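Furngate Facilities Crews Get New Rules for Leaf Blowers and String Trimmers

The facilities department in Furngate has put out new safety rules for staff who use leaf blowers, string trimmers and hedge trimmers on public grounds. The rules take effect in July and cover every crew that works at parks, libraries, fire stations and the city office complex on Fenden Road.

Until now, each yard kept its own set of instructions, and some had not been updated in years. The new document replaces all of them. It applies to both gas and battery equipment, and to seasonal workers as well as permanent staff.

"People move between yards a lot more than they used to," said Hortensia Usuga, who manages grounds and building services for the city. "If you train at Sotelo and get sent to Zovthorpe the next morning, the rules should be the same when you get there."

The department maintains 41 sites and has 272 pieces of powered hand equipment on its inventory. Each one will be checked before the rules take effect. Equipment with a missing guard, a cracked fuel cap or a damaged battery housing will be tagged and taken out of service until it is repaired or replaced.

Before starting work

Operators must walk the area first and pick up stones, wire, glass and other loose objects. Eye protection and closed shoes are required for all equipment. Hearing protection is required for gas models and for any work next to a running generator or air handler.

String trimmers may not be used within 50 feet of bystanders. If someone walks into the area, the operator must release the throttle and wait. Blowers may not be pointed at people, open windows or building air intakes – a frequent complaint at the office complex, where several intakes are at ground level.

Gas engines must cool before they are refueled, and refueling has to be done outdoors. Smoking is not allowed anywhere near the fuel cans.
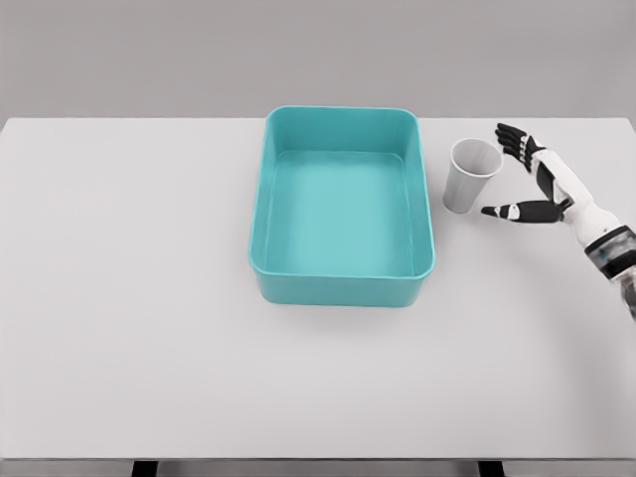

Batteries and charging

Battery equipment gets its own section for the first time. Packs may be charged only with the charger supplied by the manufacturer, on a hard surface and away from paper, rags and solvents. Packs that are swollen, leaking or dented must be reported to the yard supervisor and may not be charged again.

Operators must remove the pack before clearing a jam, changing a line or cleaning a blade. Packs may not be left in closed vehicles during hot weather. At the end of a shift they go back to the yard, including when a crew plans to return to the same site in the morning.

Training

Each operator has to complete a session with two parts, one in the classroom and one in the yard, before using the equipment alone. Sessions start at 7 a.m. at the Sotelo yard, and a second location at Zovthorpe will be added if there is enough demand. Staff who trained under the old instructions still have to attend.

Contractors are not required to take the city's course, but they must show that their own workers have had similar training. That requirement will be written into grounds contracts as they come up for renewal.

Supervisors can request printed copies of the rules from the facilities office at extension 1353. Copies in Spanish will be available at all yards before the start date.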